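Werkstattbuch Zelle 2
Mai, Eintrag 36

Leihstellung Zuführpaket von Joston, vierter Tag. Das Paket besteht aus Kurzband, Steuerkästchen, Tastersatz und einer Softwarelizenz, die das Band in unsere Ablaufsteuerung einbindet. Angebot liegt bei Abla, Rückgabe oder Kauf bis Monatsende.

08:20 Band läuft nach dem Einschalten sofort an, wenn der Freigabetaster beim letzten Abschalten noch aktiv war. Gestern schon einmal gesehen, heute dreimal hintereinander nachgestellt. Im Handbuch steht dazu nichts. Mail an Joston raus, Betreff »Wiederanlauf«. Bis zur Antwort gilt: vor dem Abschalten immer Freigabe zurücknehmen, auch in der Mittagspause.

09:05 Geschwindigkeit nachgemessen. Eingestellt 63 mm/s, mit Maßband und Stoppuhr kommt derselbe Wert heraus. Unter Last nicht geprüft, unsere Teile sind dafür sowieso zu leicht.

09:40 Koordinatensystem Band neu eingelernt. Der alte Nullpunkt war unbrauchbar, weil Tala am Vortag die Halterung nachgezogen hatte. Bitte künftig ins Buch schreiben, wenn jemand am Band schraubt. Neuer Datensatz heißt band_b, den alten habe ich stehen lassen.

10:30 Erster Durchlauf mit beiden Armen, Geschwindigkeit auf 30 Prozent. Linker Arm nimmt am Bandende ab, rechter legt auf. Übergabe klappt, aber der linke fährt beim Rückzug einen unnötigen Bogen. Zwischenpunkt herausgenommen, danach sauber.

11:15 Batteriezellen 4680 als Prüfteile. Liegend auf dem Band rollen sie weg, sobald es anfährt. Stehend geht es, nur kippt beim harten Stopp gelegentlich eine um. Anfahrrampe im Menü verlängert, Bremsrampe lässt sich in der Leihversion nicht ändern. Zoi meint, mit der Vollversion ginge das. Muss im Angebot stehen, sonst kaufen wir die Katze im Sack.

13:10 Taster angeschlossen und getestet. Mechanisch ordentlich, Druckpunkt gut. Beschriftung fehlt komplett, Klemmenbelegung musste ich durchmessen. Das Blatt dazu liegt im Ordner hinter dem Schaltplan.

14:00 Serie gefahren, 164 Übergaben, davon 2 Fehlgriffe. Beide Male stand die Zelle zu nah an der Schiene, der Greifer ist auf den Mantel aufgefahren und die Kraftüberwachung hat abgeschaltet. Zellen ohne sichtbaren Schaden, trotzdem aussortiert und in die Metallkiste gestellt. Das Band selbst hat in der ganzen Serie keine Störung gemeldet.

15:25 Grundstellung für den Umbau auf Schalenbetrieb. Band leer, gelbe und grüne Schale stehen vorn links nebeneinander, Zellen und Taster rechts neben dem Greifer. Die kleine Platine bleibt vorerst lose auf dem Tisch, Halter ist noch nicht gedruckt. 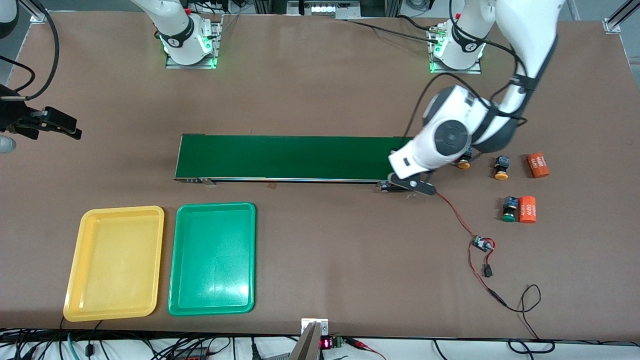 Afaf Karaki

15:50 Schalenpositionen eingelernt, gelb als Quelle, grün als Ziel. Die grüne ist etwas kleiner, Ablageraster also nicht einfach kopieren. Serie dazu erst morgen.

Stand zur Kaufentscheidung: Mechanik in Ordnung, Einbindung in die Software hat einen halben Tag gedauert. Gegen das Paket sprechen der Wiederanlauf und die gesperrte Bremsrampe. Das Vergleichsangebot von Escobedo ist teurer, enthält dafür die Rampen. Dineo fragt dort nach einer Leihstellung.

Offen:
Antwort Joston zum Wiederanlauf
Preis Vollversion (Abla)
Kabel vorn unter der Tischkante bündeln
Halter Platine drucken
Taster beschriften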